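Wash and dye notebook, February, Saturday, 4:30 in the afternoon

Back on the pilling problem. Presix wants an answer on the brushed fleece by the next meeting and I still don't have one I'd put my name to, so most of today went into wash runs. Same detergent all day (the Binell powder, the unscented one), same water, same load weight. I cut swatches from the Riltomero roll, batch 401, and sewed the edges down first, which took forever but the raw edges were shedding so much last time that I couldn't tell lint from pills!

First set went in warm on the regular cycle. Came out fuzzy on the face, pills mostly along the folds. Second set went in cold and inside out, and that one looks a good deal better to my eye, though I've been staring at cream fleece since breakfast and wouldn't bet lunch on my eye. Everything is air drying on the rack by the window. Do NOT put it in the dryer, whoever is in tomorrow.

Swatches are fine for the face of the cloth but they tell me nothing about what happens beside a zipper or under a pocket binding, and that's where people complain. So whole garments have to be part of this too.
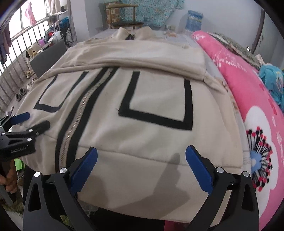

Fleece hoodie with black trim, laid out flat.

Things to watch on the trimmed ones: dark binding next to pale fleece is asking for dye transfer, and I want to check that separately with a wet white cloth pressed on overnight. The Egilsson binding tape passed that test in the fall, but we've opened a new box since then and I don't trust a new box of anything. Also the metal zipper teeth. If the zipper is left open in the drum I think it chews the fleece next to it. Zip everything up before washing, and write down if you forgot.

Padded stuff is a different headache. The filling wanders, the shell takes ages to dry, and it hogs the whole drum so nothing else in the load rubs the way it should. I'd like to leave it out of this round completely. 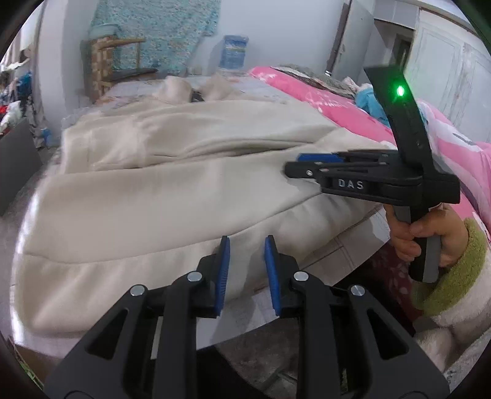
Halfdan Arnardóttir doesn't agree with me there: leave the padded pieces in, but wash them alone, or we'll be running the whole thing again when Presix asks. And weigh them dry first, which you skipped last time.

Fair, I did skip that. OK, padded pieces stay in, alone, 2 washes each, weighed before and after drying. The fleece gets 5 washes with a look at the surface after every one. I'll use the gray card behind the swatches and the desk lamp set low from the left, it shows the pills much better than the ceiling light does.
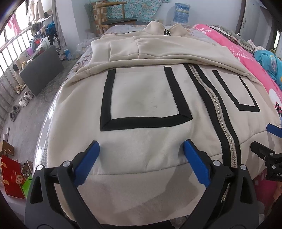
Still to sort out is how we grade. My notes from the last round say "bit fuzzy" and "pretty fuzzy" and "ugh," and I can't turn that into anything Presix can use. I'm going to make a reference strip from the old swatches, best to worst, and staple it inside the back cover so we all grade against the same thing.

Lint trap weighed and emptied, 300 mg from the warm load. Cold load still to weigh, it was damp.

Need more powder and staples.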